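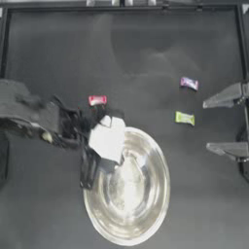
Aug 31, 2019. Bench notes, mostly about bowls and the state of the big table. I have been meaning to write this up since we got the sorting corner going, because every time Rocío Herrera comes in after me she asks why the dishes have moved, and I give her a different answer. So, for her and for anyone else who picks up this notebook: the large stainless bowl is the one that stays. It has that wide polished rim and the smooth sloping sides, and wrapped candy slides down to the middle on its own instead of stacking up in a heap at one side. I do like it against the dark gray tabletop, too - bright thing on a dull thing, and even late in the day when my eyes are going I can find the edge without thinking.

The tabletop itself is due for some attention. There are cloudy smudges and soft light patches all over it, and I have wiped it with the usual spray twice this month and only managed to push them around. Julián Quintana thinks it is the spray leaving a film and that we ought to go over the whole thing with plain warm water and a cloth, then a second dry cloth right behind it. I tried that on one corner this morning and I think he may be right, though I would like to see it again tomorrow before I tell him so. If it holds up I'll do the rest after lunch. Please don't use the green scrubbing pads in the meantime! The matte finish marks if you look at it sideways.

Now, the candy. The sack from Garrido came in at 1,006 pieces by their slip, and Yichen Zou and I decided to believe the slip. We are portioning into bags of up to 90, which fills them nicely without the tops fighting back when you fold them over. I started at 73 and it looked stingy, I thought, a bag that size with all that air at the top. Rizal Mandagi said no one at the Flillham fair was ever going to notice, and he is probably correct, but I would notice, so there we are.

I tried the four bowls we have on the shelf, one after another, with the same scoop and the same handful of reds. The glass one is lovely and far too heavy to tip when you want the last few pieces out. The blue plastic one picks up static and the wrappers cling to the sides (very funny the first time). The small steel one is fine for the leftovers and I have put it aside for that. The large steel one wins. My only complaint is the noise, a real clatter when the first few go in, and after that it quiets down. Wenceslao suggested a folded dish towel underneath, which helped more than I expected and also stops it from creeping across the table when you reach in.

A few things I want to remember for next time, in no order. Keep the full sack on the floor to the right, not on the table. Wash the bowl in hot water with a little vinegar and dry it at once, or it spots and you will spend ten minutes polishing when you meant to spend one. The Urnari labels curl if they sit near the window, so they live in the drawer now, second one down, under the string.

Still to settle before December, when we do all this again for the winter boxes: whether to order a second large bowl so two people can work across from each other. Skomia has the same size, I believe, but I have not asked them the price. Yichen is going to call. I also owe Wenceslao Ibarra his dish towel back, the striped one.

Recent entries
Folding the bag tops, second attempt
Which scoop went where
Labels, string and the drawer by the window
Winter boxes: what we ran out of

Questions about this notebook: ask Rocío Herrera at the front bench
© 2019 Urnari Workshop
Back to top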